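COMMUNIQUÉ DE PRESSE

Avril

« Détachant universel » : le collectif Nudine demande des preuves, pas des adjectifs

Après avoir lu 468 étiquettes et fiches de produits détachants pour textiles, l'association de consommateurs Nudine constate que la plupart des promesses affichées ne renvoient à aucun essai consultable. Elle appelle les fabricants et les distributeurs à publier leurs protocoles, et les acheteurs à garder leur savon de ménage.

L'association Nudine publie ce mois-ci son relevé sur les détachants pour le linge vendus en grande surface, en droguerie et en ligne. Le travail a duré tout l'hiver. Il n'a pas pour but de désigner le meilleur flacon du rayon, et ceux qui espéraient un palmarès seront déçus : Nudine s'est demandé sur quoi reposent les mots imprimés dessus.

La réponse tient souvent en peu de chose. « Élimine toutes les taches », « action professionnelle », « efficacité prouvée » : ces trois formules reviennent d'une marque à l'autre avec une régularité qui devrait inquiéter ceux qui les emploient. Prouvée par qui, sur quel tissu, à quelle température, après combien de temps de séchage ? Sur les 468 références lues, 12 seulement donnent au consommateur un moyen d'accéder à une description d'essai. Parmi ces 12 descriptions, 8 précisent la nature du tissu utilisé. Les autres parlent de « textile », ce qui couvre aussi bien un torchon en coton qu'une blouse en soie.

« Je n'accuse pas ces produits de ne rien faire. Je dis qu'avec ce qu'on nous montre, personne ne peut le savoir, et que le prix, lui, est affiché au centime près », déclare Nouhaila Ragab, responsable des enquêtes de Nudine.

Le cas Stimero

Parmi les gammes examinées, celle de Stimero a retenu l'attention par l'ambition de son vocabulaire. La marque commercialise une poudre, un spray et un stylo détachant, présentés tous trois comme « universels ». On peut se demander pourquoi il en faut trois. Interrogé par écrit à deux reprises, le service consommateurs a d'abord renvoyé une brochure commerciale, puis un courrier indiquant que les tests internes relevaient du secret de fabrication.

Nudine ne conteste pas qu'une formule puisse être confidentielle. Un résultat d'essai n'est pas une formule. Dire qu'une tache de vin rouge sur du coton blanc, lavée à 30 degrés, a perdu tant de sa couleur ne révèle rien de la composition du produit. L'association a reformulé sa demande en ce sens. Elle attend toujours.

La société Preda, qui fabrique des détachants pour plusieurs enseignes sous marque de distributeur, a répondu plus vite et plus longuement. Son dossier décrit les taches retenues, le nombre de lavages et la méthode de lecture. Il ne contient en revanche aucune comparaison avec un simple lavage sans détachant, si bien qu'on ignore quelle part du résultat revient au produit et quelle part à la lessive. Preda indique réfléchir à la question. Nudine prend note, sans enthousiasme excessif.

Les couleurs, grandes oubliées

Le linge blanc occupe presque toute la communication du secteur. Il se photographie bien. Or une bonne partie des courriers reçus par l'association concerne des vêtements de couleur : auréoles claires laissées sur un chemisier, roses qui virent à l'orangé, bleus marine qui grisent à l'endroit exact où l'on a frotté. La tache a disparu, le vêtement aussi.

Sur ce point, la mention « respecte les couleurs » mérite d'être lue avec le petit texte qui l'accompagne. Dans la plupart des cas, celui-ci recommande d'essayer le produit sur une partie cachée du vêtement et décline toute responsabilité si cet essai n'a pas été fait. Le fabricant promet donc au recto ce qu'il demande au client de vérifier au verso.

Gopinath Kurup, chimiste et membre du conseil de Nudine, rappelle que le phénomène n'a rien de mystérieux. Les agents oxygénés qui décolorent une tache ne savent pas distinguer le jus de cerise du colorant textile. Certains colorants résistent, d'autres non, et l'étiquette du vêtement ne dit généralement pas lequel a été employé. « Un produit qui serait sans effet sur tous les colorants du commerce aurait de bonnes chances d'être sans effet sur les taches », résume-t-il.

Ce que disent les pressings

Nudine a aussi interrogé des professionnels de l'entretien. Qianru Shen, qui dirige l'atelier de nettoyage Filldale, voit arriver chaque semaine des pièces déjà traitées à la maison. D'après elle, le problème vient moins du produit choisi que de l'accumulation : un spray, puis du vinaigre, puis du bicarbonate parce qu'une vidéo le conseillait, puis un passage au sèche-linge qui fixe l'ensemble. À ce stade, dit-elle, on ne traite plus une tache mais un historique.

L'association accueille ce témoignage avec la même prudence que les autres. Un pressing a intérêt à ce qu'on lui apporte le linge avant d'y toucher. La remarque sur le sèche-linge est néanmoins confirmée par tous les professionnels contactés, y compris ceux qui ne vendent pas de nettoyage à sec. 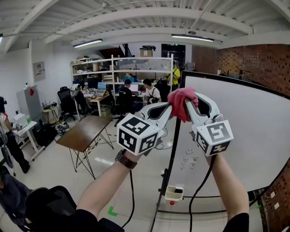

Quant aux recettes dites naturelles, elles ne bénéficient d'aucune indulgence particulière. Le mélange de vinaigre blanc et de bicarbonate mousse beaucoup et produit essentiellement de l'eau salée d'un sel peu actif. Le citron peut décolorer. Le lait sur les taches d'encre relève, jusqu'à preuve du contraire, de la transmission familiale. Nudine n'a trouvé pour aucune de ces méthodes de comparaison sérieuse avec un rinçage immédiat à l'eau froide, geste gratuit et rarement mis en avant par un rayon qui n'a rien à y gagner.

Hnat Pylypenko, qui a coordonné la lecture des étiquettes, signale enfin la question des avis en ligne. Les notes sont excellentes, presque partout. Elles sont aussi déposées, pour beaucoup, après une seule utilisation et sans indication du tissu - parfois avant même la livraison, si l'on en croit les dates. L'association n'en a tenu aucun compte.

Les demandes de Nudine

L'association demande aux fabricants de réserver l'expression « efficacité prouvée » aux produits dont le protocole d'essai est librement accessible, avec le tissu, la tache, la température et le résultat d'un lavage témoin sans détachant.

Elle demande l'abandon du mot « universel » sur tout produit dont la notice exclut la laine, la soie ou le cuir. Cette exclusion figure sur la quasi-totalité des emballages examinés, en caractères que plusieurs lecteurs du groupe n'ont pu déchiffrer qu'à la loupe.

Aux distributeurs, elle demande un affichage du prix par dose recommandée. Le prix au litre permet mal de comparer un concentré et un prêt à l'emploi, et les doses conseillées varient fortement d'un fabricant à l'autre pour un usage décrit dans les mêmes termes.

Ces demandes ont été transmises aux marques citées ainsi qu'à environ 200 points de vente. Les réponses seront mises en ligne telles quelles, y compris lorsqu'elles consistent en une brochure.

« On nous dira que ce n'est que du linge. C'est vrai, et c'est bien pour cela que l'essai ne coûte pas cher à faire. Une chaîne de production qui sait imprimer une médaille dorée sur un bouchon sait certainement imprimer l'adresse d'un rapport », estime Khrystyna-Mariia Kravets, présidente de l'association.

Limites du relevé

Nudine n'a pas réalisé d'essais en laboratoire et ne se prononce pas sur l'efficacité réelle des produits. Le relevé porte sur les emballages, les notices et les informations que les fabricants rendent accessibles ou communiquent sur demande. Les produits réservés aux professionnels et les lessives contenant un détachant intégré n'ont pas été retenus. Une formulation a pu changer entre la lecture de l'étiquette et la publication ; les marques qui le souhaitent peuvent adresser leurs corrections à l'association, accompagnées d'un justificatif.

À propos de Nudine

Nudine est une association de consommateurs indépendante consacrée aux produits d'entretien de la maison. Elle est financée par les cotisations de ses adhérents et n'accepte ni publicité ni échantillons gratuits.

Contact presse

Nouhaila Ragab, responsable des enquêtes. Permanence téléphonique le matin, de 9 h à midi. Le relevé complet et la liste des références lues sont envoyés aux rédactions sur simple demande.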